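Keeping small things sorted

Posted 5/19/22 by Jarmila Jelínek

Most of the mess in a kitchen drawer or on a workbench is made of small things: fuses, picture hooks, spare buttons, the odd screw from a flat-pack shelf. They drift to the back and you buy them again.

Empty the whole drawer on to an old sheet before you start. Sort by where the thing gets used, so drawing pins go with string and tape, and tap washers go with the plumber's tape. Anything you can't name goes in one jar. If the jar hasn't been opened by August, throw out what's in it.

Square containers waste less room than round ones. Measure the inside height of the drawer and take off 2 mm, or the lids will catch on the frame. Yoghurt pots are fine for a trial run, but they tip over once they are cut down.

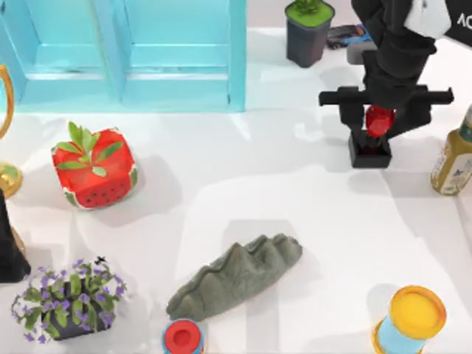
A small black square container with a red piece going in.

Line metal tins with a scrap of felt to stop the rattle. For wooden drawers, a strip of non-slip matting cut 8 mm short on each side lies flat and can be lifted out for washing.

Label the side you see when the drawer is open. Masking tape and a soft pencil will do. Marker pen bleeds through cheap tape and is hard to get off plastic; a little surgical spirit on a rag usually shifts it.

Giang Vi wrote in to say that rusty screws come up well after a night in white vinegar. Rinse them, dry them in a warm oven at 50 degrees and wipe with a drop of oil before putting them away.

Keep batteries apart from loose metal, and tape over the ends of the square nine-volt sort.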